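Ticket 2588: Kennel noise log will not upload
Rescue: Trovdale Dog and Cat Rescue
Opened by: Aileen Lacson
Assigned to: Guido Fabbri, Stedent support
Priority: High (was Low, then the council rang)

Aileen Lacson, 19 August 2024
The neighbours say our dogs bark all night. The council has asked for a month of readings from the sound meter in Block B. The meter has been recording faithfully, and your software has been refusing every file with "Animal not found". There are 68 animals in Block B. I can find them with my eyes shut.

Guido Fabbri
Thanks, Aileen. That message means the file is being treated as a medical record, so it wants a microchip number. Which menu are you using?

Aileen Lacson
Records, then Add, then Noise. The word "Noise" is right there on the button.

Guido Fabbri
It is, and it shouldn't lead where it leads. Could you try Site, then Logs, and attach one of the files?

Aileen Lacson
Same error. File attached, and pictures below.

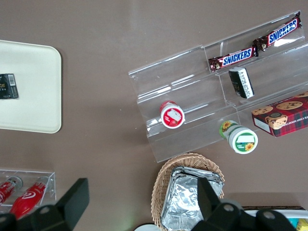
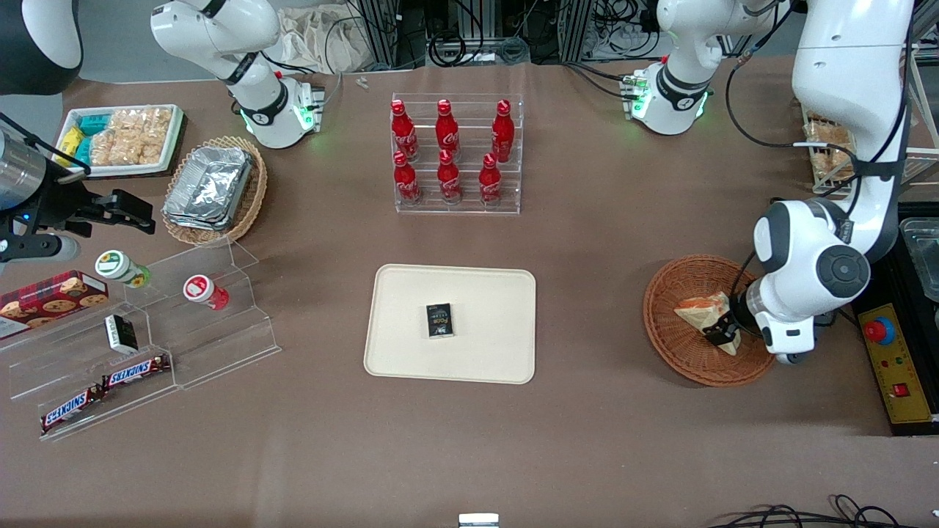

Attachments 1 and 2: the brown tabletop, two views.

Guido Fabbri
File opened at this end. It has 716 rows, and each one is dated December 1957. Can you check the clock on the meter?

Aileen Lacson
It thinks it is 1957. Elisa Farina changed the batteries after a spaniel got at the old ones (spaniel fine, batteries not). So we have proof that our dogs were fairly quiet before any of them was born. I doubt the council will take it.

Guido Fabbri
Steps, please:
1. Set the clock on the meter and leave it running.
2. Do not delete the old file.
3. Send me the date and time of the battery change.
I can shift the dates on a copy, with a note saying so.

Aileen Lacson
Done. Elisa wrote the time on the kennel whiteboard, between "Biscuit: NO CHEESE" and a drawing of Biscuit. Sent by email.

Guido Fabbri
Corrected copy uploaded through Site, then Logs, with the original beside it. The Noise button has gone to our developers as a separate fault. Can you see the chart?

Aileen Lacson
I can. Very flat at night, with one great spike at ten past six every morning — breakfast. Ginevra Sorrentino next door, who made the complaint, gets up at six to feed her geese. I make no comment. The geese can be heard on the recording.

Guido Fabbri
Noted, geese included. All right to close?

Aileen Lacson
Close it. If the council wants the geese chipped I'll open another.

Status: Resolved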